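# The Sponge Inheritance
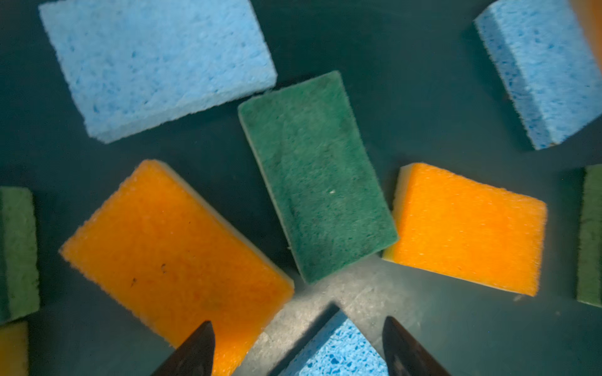

*Photo: Pomura*

My aunt left the house to my cousin, the car to my other cousin, and the sponges to me.

The will was clear on this. "The contents of the cupboard under the sink," it said, and the lawyer at Alard & Fendar read it in the voice he'd used for the house. I signed in 2 places. He shook my hand as if I might be difficult.

I tipped the first bag out when I got home. Blue ones, thick as paperbacks. Orange ones on pale yellow foam. A green scourer with the look of something that had opinions about casserole dishes. There were four more bags in the trunk, and by midnight I had an inventory: 219 sponges, and a bottle of drain cleaner I chose to regard as a gift.

My aunt had never, to my knowledge, washed a dish. She ate over the sink and rinsed her fork.

In September my cousin called about the house. The roof was bad, the basement was worse, and did I happen to have anything absorbent?

I said I'd have to think about it. I let two days go by, which seemed dignified, and then I named a price – the piano, plus the good lamp.

"For sponges?" she said.

"How deep is it now?"

She put the phone down on something and I heard her walk away. Splash, splash, splash. Then she came back and asked whether I'd need help getting the piano up the stairs.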